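From: Anju Rastogi
To: umham-textiles list
Subject: Re: [umham-textiles] Folding elasticated shorts and printed vests for drawer storage

Ramesh Thakur wrote:

> We are redoing the kit store at Kalel before November and I have been
> asked to write down how the basketball kit should be folded. The tops
> are simple enough. The shorts are the trouble. If I fold them in half
> down the middle and then in thirds, the elastic pushes the top fold
> open and the stack leans over within a day or so. Ironing the fold
> does nothing, as the cloth is polyester.
>
> Also, Vivek says the printed vests must never be folded across the
> lettering. Is that true, or is it only true of old prints?
>
> The drawers are the shallow Stovosar ones, 50 cm wide inside.
>
> Ramesh

Ramesh,

I will take the shorts first.

The waistband is gathered. The cloth sewn to it is longer than the elastic at rest, so the top few centimetres of the garment are thicker and narrower than the legs. Any method that begins by treating the shorts as a flat rectangle will fail at the waist. If they come out of the basket as a heap and you fold from there, you also have the two layers of the waist opening lying out of register, one behind the other, and that offset is carried through every later fold. 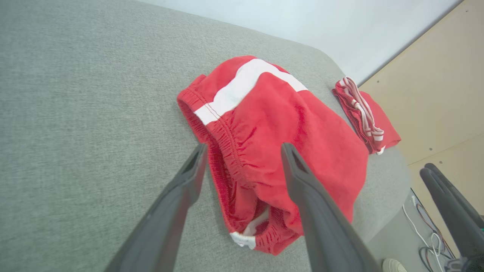 Start by closing the waist. Hold the band at the two side seams and pull until the gathers open, then let it return under control so that the front and back layers meet along their whole length. Lay the shorts down with the band away from you. Smooth from the band towards the hems only. Smoothing the other way pushes slack up under the elastic and you get a ridge there.

Next, fold one leg over the other. The crotch seam will stick out as a triangle. Turn that in so that the outer edge is straight. If there is a contrast stripe on the side, use it as the guide: it should run parallel to the fold. A stripe that bends means there is still slack in the layer underneath.

Now the part that deals with your leaning stack. Do not finish at the waist. Bring the band down a third of the way, then bring the hems up and over it, so that the springy part is inside the packet and the weight of the legs holds it. With the band on the outside it will always open.

The surface matters more than people allow for. Polyester knit slides on a varnished table, and the lower layer moves when you smooth the upper one. We changed to a cloth-covered surface with a fine weave for all the folding at Bisht. It grips the lower layer enough to keep the edges in line. Plain grey also makes it easy to see lint and stray threads before they get folded into something. Clear the area completely before each garment. If the previous packet is still lying there, people fold smaller to avoid it and the sizes drift. 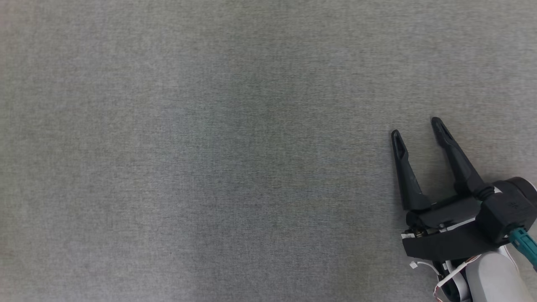

The cloth should be pulled tight over the top and fixed underneath. A loose cover creeps and is worse than bare wood. Avoid anything with a deep pile, as it takes hold of mesh and will pull a snag. Brush it down at the end of the day. Ours gets a damp wipe every 2 weeks.

On the vests. Vivek is partly right. The older thick plastisol prints do crack if they are folded sharply across the letters and left under pressure, and heat makes it worse. Thin transfers tolerate a soft fold. Tackle twill, where the letters are cut from cloth and stitched on, will not crack at all, but a hard crease through it can leave a line which is awkward to press out. If you are not sure what you have, treat it as the first kind.

What does more harm than folding is leaving them bunched. A red Bulls jersey left in a heap has the lettering bent in several directions at once, with small tight radii, and the armhole trim gets twisted. The trim is usually a firmer knit than the body and keeps the twist.

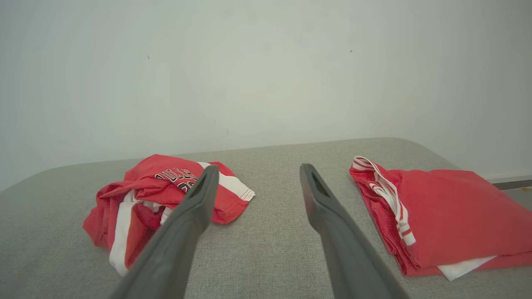
The fold for these is as follows. Lay the vest face down. Bring each side in along a vertical line which falls outside the first and last letters, if the word is short enough to allow it. With an arched team name it often is not, and then I put a strip of acid-free tissue under the line of the fold so that the radius is larger. Fold the armhole trim inwards flat, with no turn in it. A white side panel is useful here in the same way as the stripe on the shorts, as both panels should end up vertical. Then fold the hem up to just below the letters, and up once more. The name ends up on the outside of the packet with no horizontal crease through it.

Do not store printed faces against each other. In a warm store they can stick. Alternate the direction or put tissue between.

As for your drawers, 50 cm will take 2 columns of adult vests side by side if you fold to a width of 24 cm. I would cut a board to that width and fold round it until people have the habit. Renu Agarwal has a drawing of ours, with rounded corners, filed as sheet 521 in the shared folder. The rounded corners are needed, as a square one catches in mesh.

One point I cannot answer. Ashok Pant stores his shorts rolled, band first, and reports no leaning. I have not tried this over a full season and do not know what it does to the elastic. The roll is held closed by tucking one leg hem over the outside, which must stretch that hem to some degree. If anyone on the list has kept rolled kit for a year or more, I would like to know the condition of the hems.

Ramesh, please also say whether the shorts have a drawcord. If so it should be laid flat inside the band before the first fold, with the ends together. A knot in the middle of the packet will show through as a lump and will tip the stack just as the elastic does.

Anju

--
umham-textiles: care and storage of everyday textiles
To leave the list, send a blank message with "leave" as the subject.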